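From: Lejla Dervishi
To: teleop list
Subject: Re: [teleop] bedroom task, right hand drifts on the reach

Edin Dimitrov wrote on Sunday:
> Went through the Kerkent batch. 50 episodes of the pillow task, I would
> drop 14. In most of those the right hand drifts when the arm is out
> to the side, operator corrects, then corrects the correction. Is that
> the glove calibration or people getting tired? Also does the robot need
> to be up on that step? Makes the reach look odd to me.

Hi Edin, quick one, between sessions.

Drop the 14, fine by me. I think it's calibration mostly. The glove zero was done with the arm hanging down and nobody redid it with the arm out. Episode 2038 is the clearest, watch the wrist and ignore the fingers.

On the step – yes, keep it. From floor level the operators were leaning the torso way too early and every demo came out as a bow. On the planks the arm can go out flat over the pillows with the palm open, and you close from there. Same start pose for everybody please, left hand down by the hip. 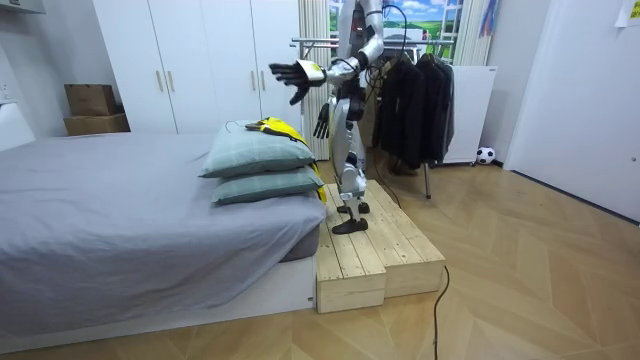

What I'd like changed before the next round:

1. Zero the gloves twice, arm down and arm out. Takes a minute.

2. Wait a beat with the fingers spread before going for the yellow and black garment. The policy needs to see the open hand, at the moment half the demos blur straight thru it.

3. Keep the cable behind the platform and clear of the feet. If it's pulling, stop and discard, don't try to save the episode.

4. Jacket goes back over the top pillow betwen takes. Not folded neat, just draped. Vary it a bit.

5. Max 20 min per operator. So yes, you're partly right about tired.

Haven't looked at the Domell retargeting yet. Will do that after the recalibration, no point before.

Can you resend the reject list with episode numbers? Yours came thru with the attachment stripped.

Lejla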